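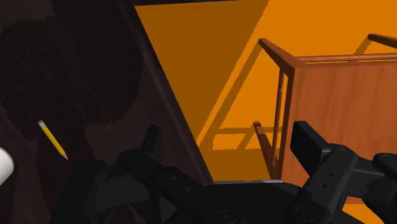 The reply from Plumance was that the pre-session check ought to come before anyone logs in, practice sessions in the simulator included, and we've taken that on board for this version.

Home Projects Teleoperation Checklists Contact

Pre-session check, remote demonstrations in simulation
Task: pick up the pencil
Completed Jan 19, 2024

1. Gripper open at start: OK. Fingers apart with nothing between them. Please do have a proper look at this one, as a demo that begins half closed is a nuisance to trim later on.

2. Pencil on the dark wooden surface: OK. Yellow one, lying at an angle. The left fingertip is hard to pick out against that dark wood, so take your time on the approach, and there's no shame in starting over.

3. Hand controller centred: OK after a second go. It drifted a little to the left, and setting it down flat before pressing home seemed to settle it.

4. Lag between hand and arm: OK. Anything you can feel in your wrist is too much, whatever the Jornico panel says.

5. Shadows on the orange floor: NOTED. The edges come out stair-stepped. Leave the render settings alone until Sikum have replied, even if you're itching to fix it.

6. Recording folder: OK. Named for the task, with space for 4,000 demos, which ought to keep us going until July.

7. Operator comfort: NOT DONE. The chair is still too low for the desk. Please stop after 17 demos and have a cuppa, as the last few in a long run always get jerky and we end up throwing them out anyway.

8. Stop key tested: OK, 2 presses, arm held still on both.

Item 9 on the old sheet (Ots licence) has moved to the monthly check.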